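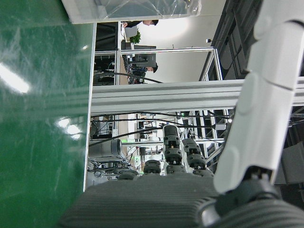 Grooved aluminum extrusion with a glossy green surface alongside. The green surface shows faint scratches and scuff marks.

# Clemport Aluminum Workspace Framing

Clemport is a slotted aluminum extrusion for building benches, shelving racks and open frames. It comes in a silver finish and is sold by the bar or cut to your length. The grooves run the full length of each bar, so brackets, panels and cable clips can go on at any point and be moved later with a hex key.

## What you can build

- Workbenches and side tables
- Open racks for equipment and wiring
- Rectangular frames for guards, screens or lights
- Mounting rails for sensors and small cameras

Panels are sold separately. White and green are kept in stock, and other colors take longer. Panels ship under clear film. Leave it on while you drill and fit, then peel it from one corner. Glossy panels mark more easily than matte ones, and fine scratches will show under bright ceiling lights. If you slide tools or metal parts across the top every day, order the matte green or add a rubber mat.

## Ordering

Standard bars are sold in packs. Cut bars are priced per cut, and the ends are deburred before packing. Please send lengths in millimeters. The shortest piece we cut is 51 mm.

| Item | Order code |
|---|---|
| Bar, standard | CL-200 |
| Bar, heavy | CL-300 |
| Corner bracket set | CL-346 |

Brackets from the older Irmont range fit the standard bar but not the heavy one. Irmont panel clips fit both.

## Assembly notes

Put the lower rectangle together first and leave the bolts finger-tight. Add the uprights, check for square across both diagonals, then tighten everything. Run cables after the panels are in. Cable clips press into the groove and hold one thick cable or several thin ones.

For drawings or a parts list, write to Uyên Thân at the Drostbridge counter. Questions about cut orders go to Ka-ming Fang. Cut bars can't be returned. Full bars and unopened bracket sets can.

Page updated 07/07/2022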